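自作・共同工房 制御/機構 板
スレッド: 対向2指で小さい球を挟んで回す装置、保持中に球が逃げる

投稿者: hakuji_servo
2023年5月20日

自宅の机で組んでいる卓上双腕の件です。左右の小型アームに指を1本ずつ付け、半透明の小さい球を両側から挟み、そのまま片側だけ手首軸を回して球の向きを変えるのが目的です。最終的には球の表面の目視検査を自動化したいのですが、現状は保持の段階で止まっています。

構成
・アーム: 自作、左右同一リンク長、手先のみ左右対称
・サーボ: Flernleyの樹脂ギア品、シリアル接続
・制御基板: Trisitz
・上位: ノートPC上のPlelavgate、制御ループ30 Hz
・指先: 平板にシリコンシート貼り
・力検出: 専用センサなし。サーボの電流値から推定

症状
・挟むところまではほぼ毎回できる
・片側の手首軸を回し始めた直後に、球が下方向または手前に抜ける
・押し付けを強くすると抜ける頻度は下がるが、今度は回転が始まらず、その後急に動く

867回分のログを取りました。挟んだ時点で失敗したものが70回、残りのうち回転開始後に落としたものが過半です。指先の押し付け目標を上げても下げても、この比率があまり変わりません。調整箇所の優先順位について意見をください。

投稿者: backlash_ng

機構から見た方がいい。左右の指の軸は一直線に乗っているか。球の中心を通る線から接触点がずれていると、押し付け力がそのままモーメントになって球を転がす。押し付けを強くすればモーメントも比例して増えるので、力の調整で消えないという症状と矛盾しない。

樹脂ギアならバックラッシ分だけ手先が揺れる。回転軸を動かすと重心が移り、リンクのたわみ方も変わる。静止状態で軸が合っていても、回転中の軸ずれは別に測る必要がある。

投稿者: 30hz_wa_osoi

機構より先に制御周期を疑います。30 Hzで力の帰還をかけても、滑り始めを検出してから押し付けを足すまでに球はもう動いています。電流値のフィルタも入っているなら遅れはさらに増えます。上位で閉ループを組むのをやめて、Trisitz側に力ループを降ろすのが筋だと思います。

投稿者: hakuji_servo

>backlash_ng
静止時の軸ずれは治具の丸棒で合わせました。回転中は測っていません。丸棒を挟んだまま手首軸を回し、ダイヤルゲージを当ててみます。

>30hz_wa_osoi
フィルタは移動平均で、窓は3サンプルです。これを外すと電流値が暴れて閾値判定が使えません。基板側に降ろす件は、Flernleyのサーボが電流値を返す速度で頭打ちになるので効果を見積もれていません。

投稿者: soft_finger

接触モデルの話をすると、摩擦のある点接触が2点だけでは、その2点を結ぶ線まわりのモーメントに抵抗できない。今やりたいのはまさにその線まわりの回転なので、片側の指で駆動し、もう片側は自由に滑るか一緒に回るかのどちらかにする必要がある。両方ともシリコンで面接触にすると、駆動側と受け側のねじり摩擦が同程度になり、どちらが先に滑るか決まらない。押し付けを上げると固着してから急に動くというのは、その典型に見える。

提案は2つ。
受け側の指先を低摩擦の材料に替える。または受け側の先端に小径ベアリングを入れ、球と一緒に回す。
後者の方が調整は楽だと思う。

投稿者: 30hz_wa_osoi

受け側を低摩擦にすると、今度は下に抜ける方の落下が増えませんか。自重を支えるのは接線方向の摩擦です。片側の摩擦係数を落とすなら押し付けを上げるしかなく、結局固着に戻ると思います。

投稿者: soft_finger

だからベアリングの方を推している。接触面はシリコンのまま、回転の自由度だけ機械側に逃がす。接線方向の摩擦は減らない。低摩擦材の案については指摘の通りなので取り下げてもいい。

投稿者: hakuji_servo

ベアリング案は試せそうです。先端の部品を描き直します。

並行して、手でやったときにどこで球の姿勢が決まっているかを確認しました。机の手前の縁のすぐ上で球を持ち、左右の指先を両側から当てた状態です。手では指先を1本ずつにしても接触面が大きく、しかも当てる向きを無意識に変えているので、そのままアームの目標軌道にはできません。接触位置の左右差を見る参考にとどめます。 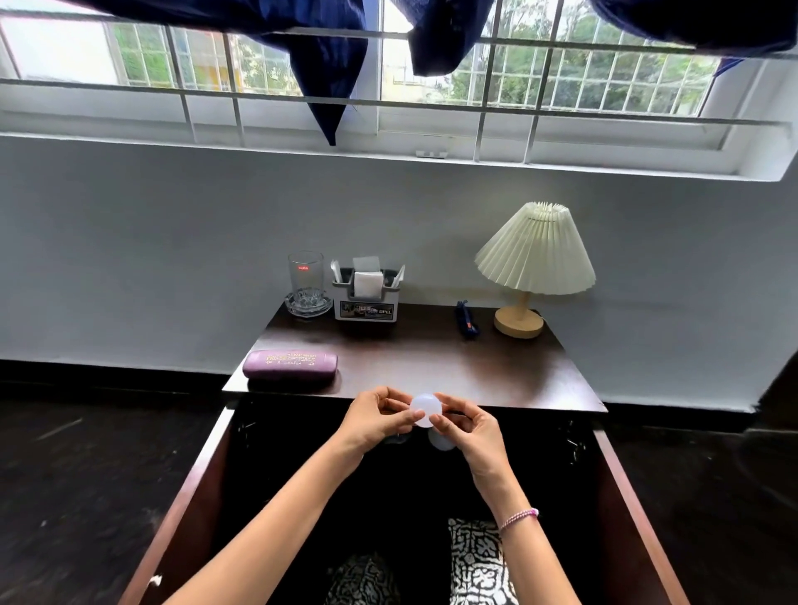 サーボの電流値から指先の力を推定する場合、ギアの摩擦はどう扱うのか。

正転と逆転で同じ角度を低速で通過させ、電流値の差の半分を摩擦分、平均を負荷分とみなして表にしておく。停止中は摩擦の向きが定まらないので、この表は使えない。停止中の押し付け力が必要なら、指の根元に別のセンサを置く。

今の実装は動作中だけこの補正を入れ、停止中は最後の値を保持しています。保持中に球が逃げる件に効いている可能性はあると思っています。

投稿者: backlash_ng

最後の値を保持、は危ない。停止直前の値には減速時の慣性分も乗る。保持中の実際の押し付けは、減速プロファイルを変えるたびに変わっているはず。ログの70回、つまり挟んだ時点の失敗は、接近速度別に分けたか。

投稿者: hakuji_servo

分けていませんでした。再集計します。

投稿者: glue_and_shim

横から失礼。共同工房Osagieで似た構成の指を組んだことがあります。根元に歪みゲージを貼る案は精度が出ますが、アームの姿勢が変わると指の自重分が乗るので、姿勢ごとのゼロ点補正が必須です。市販の小さいロードセルを指と手首の間に挟み、軸方向だけ拾うようにした方が早いです。曲げが入らないように平行板ばねで受けます。

あとシリコンシートは粉が付くと摩擦が大きく落ちます。ログの前半と後半で失敗率が違わないか確認を。こちらでは試行30回ごとにアルコールで拭く運用にして、ばらつきが減りました。

投稿者: 30hz_wa_osoi

拭くと今度は拭いた直後だけ条件が変わりませんか。乾き切る前に次を始めると比較になりません。拭くなら待ち時間も手順に入れるべきです。

投稿者: glue_and_shim

入れています。書き漏らしました。

投稿者: mado_giwa

カメラで球の位置を補正しているかどうかの記載がないので確認です。半透明の球だと、背景と照明で輪郭の取れ方がかなり変わります。昼間に窓からの光が入る場所なら、球が自分で光っているような写りになり、しきい値処理の輪郭が外側に広がります。背景が暗いと輪郭は取りやすいですが、時間帯で明るさが動く問題は残ります。

距離センサも、半透明の物体だと表面ではなく内部や向こう側の値を返すことがあるので過信しない方がいいです。

投稿者: hakuji_servo

位置補正は単眼の画像処理です。距離センサは使っていません。照明は自然光のままで、時間帯による差は見ていませんでした。輪郭の中心が左右どちらかに偏っていれば、挟む前の球中心の推定がずれるので、軸ずれと同じ結果になります。

投稿者: backlash_ng

原因候補が増えてきたので切り分けの順番を決めた方がいい。

画像を外して、球を受け皿の固定位置に置き、決め打ちの座標で挟む。これで落下率が変わらなければ画像は主因ではない。
次に手首軸を回さず保持だけを続ける。これで落ちるなら保持力か指先の摩擦。
最後に丸棒で回転中の軸ずれを測る。
ベアリングの追加はその後でいい。先に入れると、効いても何が効いたのかわからない。

投稿者: soft_finger

順番には反対。ベアリングは原因の推定に関係なく必要な自由度で、今の構造は原理的に過拘束になっている。過拘束のまま軸ずれを測っても、たわみと軸ずれが混ざった値しか出ない。先に拘束を正しくしてから測るべき。

投稿者: backlash_ng

丸棒で測る分には、受け側を少し引いて接触を切れば片側ずつ測れる。過拘束は測定の障害にならない。部品を作り直すより測る方が早い。

投稿者: soft_finger

無負荷の軸ずれはそれで出る。負荷時は出ない。樹脂ギアと自作リンクなら、負荷時のたわみの方が大きい可能性が高い。

投稿者: 30hz_wa_osoi

両方やればよいのでは。無負荷の測定は部品待ちの間にできます。

投稿者: hakuji_servo

部品の印刷待ちの間に、画像なしの試験と無負荷の測定を先にやりました。

画像なし、決め打ち座標
・挟んだ時点の失敗は明らかに減った
・回転開始後の落下はほぼ変わらず

保持のみ、回転なし
・短時間なら落ちない
・長く保持すると、球がゆっくり手前に出てくる回がある。サーボの保持目標は変えていない

無負荷の軸ずれ
・左は問題なし
・右は手首軸を回すと円を描く。ホーンの取り付けが偏心していた

画像と軸ずれの両方が別々の失敗に効いている、という解釈をしています。右のホーンはセンターを出し直しました。

投稿者: backlash_ng

保持中にゆっくり出てくるのは、左右の指の面が平行でないからでは。手前側に開いていれば、球は開いた方へ押し出される。摩擦で止まっている間は見えないが、サーボが細かく揺れていると少しずつ進む。

投稿者: glue_and_shim

同意です。指先の平行は、球の代わりに平らなブロックを挟んで、隙間に光が漏れるかどうかで見るのが簡単です。シムは薄いテープで足ります。意図的に手前側をわずかに閉じる向きにしておくと、抜け方向が奥に限定されて対策しやすくなります。

投稿者: 30hz_wa_osoi

サーボの細かい揺れについては、Plelavgateの既定で保持中も目標値を毎周期送り直す設定になっているはずです。値が同じでも、サーボ側で補間が再起動して微小に動く品種があります。保持中は送信を止めて比較してみてください。

投稿者: hakuji_servo

送信を止めたところ、揺れは目に見えて小さくなりました。手前に出てくる現象は残りますが遅くなっています。平行の方も確認し、右の指先が手前に開いていました。右はホーンも偏心していたので、組み付け時に右側の基準面を間違えていた疑いがあります。

ベアリング入りの先端は左に付けました。駆動は右です。固着してから急に動く症状は出なくなりました。これはsoft_fingerさんの指摘通りです。

残っているのは、回転開始後に下へ抜ける分です。

投稿者: soft_finger

ベアリング先端の突き出しで、左の指が長くなっていないか。ツール長を更新していないと、左右の接触点の中点が球の中心から右に寄る。位置制御主体なら、左が押し勝って右アームがたわむ。右が駆動側なので、たわんだ状態で回すとまた円を描く。

投稿者: hakuji_servo

更新していませんでした。直して再試行します。

投稿者: mado_giwa

画像側は、球の後ろに暗い板を置いて窓側を遮るだけでもかなり違うと思います。偏光板などに進む前にそちらを。

投稿者: hakuji_servo

ツール長修正後、画像なしの条件で下抜けは減りましたが、なくなってはいません。落ちる回のログを見ると、回転開始の瞬間に右の電流値が一度下がっています。加速度の上限を下げるか、回転開始の直前だけ押し付け目標を上げるかで迷っています。

投稿者: 30hz_wa_osoi

加速度の方を先に。押し付けを時間で切り替える方法は、周期の遅れの影響をそのまま受けます。30 Hzだと切り替えの瞬間が1周期ずれるだけで結果が変わります。

投稿者: backlash_ng

そこは意見が違う。回転の直前に余裕をもって上げておけば、1周期のずれは問題にならない。検出してから上げるわけではないので、遅れは先読みで吸収できる。ただ加速度を先に触ること自体には反対しない。パラメータ1つで済む。

投稿者: hakuji_servo

加速度から触ります。台形加速をやめてS字に変え、同じ回数のログを取り直します。暗い板は手持ちの材料で切り出し済みで、画像ありの試験はその後に再開します。ロードセルは発注しました。届いたら平行板ばねの寸法をここに貼ります。

投稿者: glue_and_shim

板ばねの厚みは過負荷時の当たり面も含めて描いてください。ストッパなしだと、アームの原点出しを失敗した一回でセルが壊れます。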